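Seasonal Field Hydrology Technician (2 positions)
Trullholm River Survey
Posted Feb 5, 2022

Position summary

Trullholm River Survey is hiring two technicians for the coming field season on the Clolurby River. The work consists of discharge measurement, sediment sampling, channel cross-section surveys and data entry. Both positions report to the field program lead, Rakiya Okonkwo. The season starts in June and runs until the first hard freeze in the upper basin.

Study area

The Clolurby rises in a set of spring-fed ponds below Nwachukwu Ridge and flows generally south to Drillon Reservoir. The ridge has a surveyed elevation of 1161 meters at its highest point. The upper reach is steep and bouldery, with step pools and short falls. Below the second road bridge the channel widens, the bed changes to gravel and sand, and the banks are undercut in many places. Flow peaks with snowmelt and drops through late summer, when parts of the west channel go dry.

The survey maintains four gauging stations on the main stem. Three can be reached by truck. The uppermost station is reached on foot by an unmarked trail with two stream crossings.

Duties

Measure discharge by wading with a current meter, or from a cableway when depth or velocity rules out wading.
Collect suspended sediment and bed material samples, label them in the field and log them the same day.
Download stage recorders and check each one against the staff gauge.
Survey cross sections with a total station and reoccupy existing benchmarks.
Draw site sketches by hand at every visit, showing bars, bank failures, large wood and the position of each measurement. Sketches are made in pencil on waterproof paper and redrawn in color at the office.
Enter field notes, file originals and flag readings that fall outside the rating curve.
Clean and store waders, nets and meters.
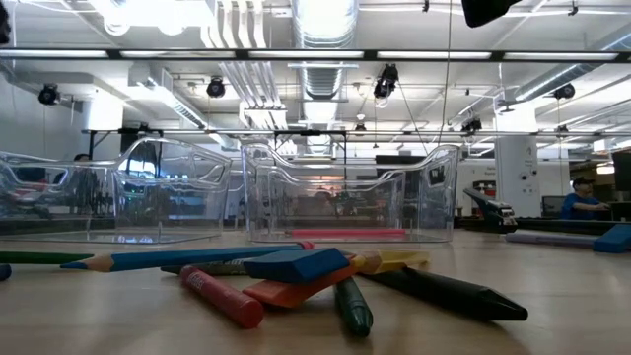
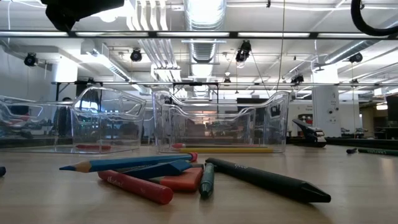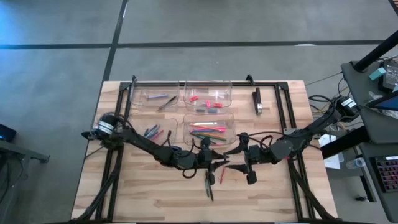 Required qualifications

High school diploma or equivalent, plus one completed college course in hydrology, geology, geography or a related field. Equivalent work experience is accepted.
Valid driver's license and a clean driving record.
Ability to carry a 30-pound pack over rough ground and to work in cold, moving water.
Ability to swim.
Legible handwriting. Field notes are read by other people, in some cases years later.
Basic skill with spreadsheets.

Preferred qualifications

Prior use of a current meter or acoustic profiler.
Experience with a total station or survey-grade GPS.
Current wilderness first aid certificate. Hired applicants without one will take the course during the first week at the survey's expense.
Map drawing experience, on paper or in GIS software.

Schedule and conditions

The standard schedule is four ten-hour days. During snowmelt, start times move with the forecast and may be as early as 4 a.m. Overnight stays are required for work at the uppermost station. Tents, stoves and bear-resistant food containers are supplied. Technicians supply their own boots, sleeping bags and rain clothing.

Technicians work in pairs at all times when in or next to the water. Wading measurements are canceled if either member of the pair judges the crossing unsafe.

Pay and housing

Pay is hourly and depends on experience. The rate will be stated in the offer letter. Overtime is paid under state law. Shared housing is available near Drillon Reservoir for 50 dollars a week, with laundry and a gear drying room. Pets cannot be housed.

How to apply

Send the following as a single file to the Trullholm office, attention Rakiya Okonkwo:

A cover letter of one page, stating the earliest start date.
A resume.
Names and phone numbers of two references, at least one of whom has supervised the applicant.
One sample page of field notes or a hand-drawn map. Class work is acceptable. Remove any private landowner names.

Applications are reviewed in the order received until both positions are filled. Interviews are held by phone and include a short problem on computing discharge from depth and velocity readings. Applicants may use a calculator.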